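Storing and Repairing Printed Books at Home
Household tips, updated 2021-02-28

Most damage to a hardcover history or biography happens on the shelf. Keep the books upright, with enough slack that one can be pulled out by the middle of its spine. Pulling by the top edge tears the headcap. Volumes taller than the shelf go flat, in stacks of no more than four.

Keep shelves off outside walls where possible. If there is no choice, leave a gap of 2 inches behind the books. A cheap humidity gauge, such as the small Trorkitz dial, is accurate enough. Readings that stay above 60 percent mean mold sooner or later.

Dust jackets
Fit a clear polyester cover. Do not tape the jacket to the boards. Fold the cover to height first, then slide the jacket in and crease the long edge with a bone folder. The Trulla roll is sold in 3 widths; the middle one suits most university press titles.

Loose hinges
A hinge is loose when the text block sags away from the case but the endpaper is intact. Coat a thin knitting needle with PVA, slide it down the gap between spine and block, and rotate it. Use little glue. Close the book on waxed paper, set a knitting needle in each outer groove, and weight it overnight. If the endpaper has split, the job needs a strip of Japanese tissue and wheat paste.

Margin notes and stickers
Soft pencil comes off with a white vinyl eraser, worked from the gutter outward. Leave ink alone. For price stickers on a coated jacket, warm the label with a hair dryer on low and lift one corner with a plastic spatula. 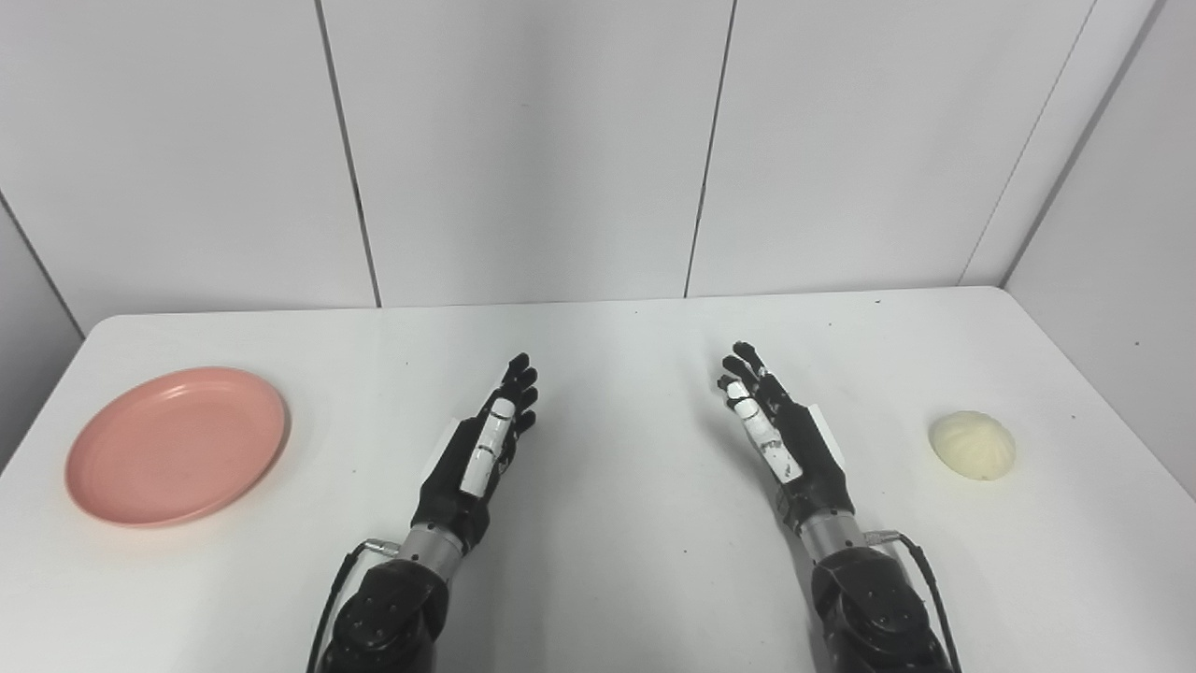

Paste should be mixed fresh for each session, one part wheat starch to four parts water, and cooked until it turns translucent. Strain it twice. A working portion can go on a plastic plate like the round pink one, set to the left on the table so the right side stays open for the book. Reverse this if you brush left-handed. Kovevov starch thickens faster than the Abou Zeid and needs a little more water.

Leftover paste keeps 2 days in the refrigerator. Discard it if it smells sour or separates.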